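Mon hiver en laine, ou comment je me suis remise au tricot

Cela faisait longtemps que je vous promettais un billet sur la laine, et puis les semaines passent, on corrige des copies, on vide le grenier, on remet au lendemain. Me voilà donc, une tasse de tisane à portée de main et un pull presque terminé sur les genoux (il manque une manche, mais quelle manche !).

Tout est parti d'un sac retrouvé chez ma tante, au fond de l'armoire de la chambre bleue. Dedans, une paire d'aiguilles en bambou, un carnet de patrons écrit au crayon et le dos d'un gilet vert bouteille abandonné au niveau des emmanchures. Ma tante ne se souvenait plus du tout pour qui elle l'avait commencé. Moi, j'avais appris le point mousse à huit ans, sur le banc de la cuisine, et j'avais à peu près tout oublié sauf le bruit des aiguilles. Je suis repartie avec le sac, bien sûr.

Les débuts

Je ne vais pas vous mentir, les premières soirées ont été laborieuses. J'ai monté et démonté le même rang de côtes pendant une semaine, en soupirant si fort que le chat a changé de pièce. C'est Flurina Haslinger, ma voisine du dessus, qui m'a tirée d'affaire. Elle tricote depuis toujours, à la façon continentale, le fil sur la main gauche, et elle m'a montré le geste avec une patience d'ange. Depuis, je ne jure plus que par cette méthode – mes épaules aussi, d'ailleurs, car je me crispe beaucoup moins qu'avant.

Elle m'a aussi convaincue de faire un échantillon. Je sais, tout le monde le dit et tout le monde triche. Mon premier bonnet, fait sans échantillon, irait très bien à une citrouille.

Le choix de la laine

Pour le pull, j'ai commandé un fil qui s'appelle Stondalach, une laine un peu rustique, filée assez ferme, qui sent encore la bergerie quand on ouvre le paquet. Elle gratte au départ, il faut être franche. Après un bain tiède et un séchage bien à plat, elle s'assouplit énormément et gonfle joliment. J'en ai acheté sept pelotes, dans un gris tirant sur la bruyère que je trouve magnifique et que mon mari appelle « marron ».

J'avais hésité avec une alpaga très douce, mais le modèle comporte des torsades, et dans une laine molle elles s'affaissent. Shabnam Soomro, avec qui j'échange des lettres et des bouts de fil depuis des années, m'en avait envoyé un petit écheveau pour essayer. Il est devenu une paire de mitaines, que je porte en écrivant ces lignes parce que le bureau est glacial.

Mes soirées du moment

Je monte vers 21 heures, quand la maison se calme, et je tricote jusqu'à ce que je commence à compter de travers. Parfois j'écoute un roman, parfois rien du tout. Les torsades demandent de l'attention sur un rang, puis on peut rêvasser pendant cinq autres, et ce rythme me convient à merveille. J'ai tout noté dans le carnet de ma tante, à la suite de ses propres patrons, et voir nos deux écritures se succéder m'émeut plus que je ne l'aurais cru.

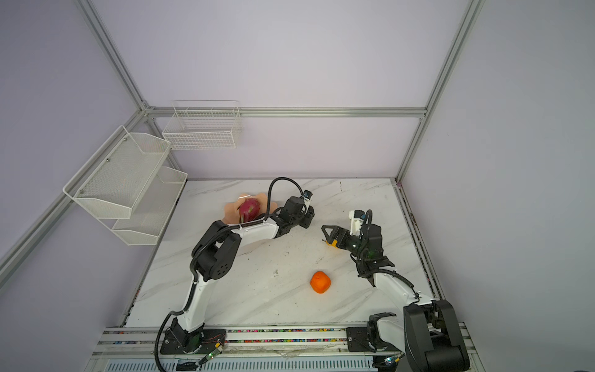 Et le gilet vert ?

Vous êtes plusieurs à m'avoir posé la question après mon dernier billet. Il attend ! J'ai retrouvé un vert très proche chez une petite mercière, pas tout à fait identique, et je pense m'en servir pour les bordures et les manches afin que la différence ait l'air voulue. Flurina penche plutôt pour des rayures. On en discute dans l'escalier, vous imaginez les conversations.

Je m'y mettrai en mai, une fois la manche du pull finie et bloquée. Si l'une ou l'un d'entre vous a déjà repris un ouvrage commencé par quelqu'un d'autre, racontez-moi comment vous avez fait pour la tension – celle de ma tante est bien plus serrée que la mienne, et je crains une jolie marche d'escalier au milieu du dos.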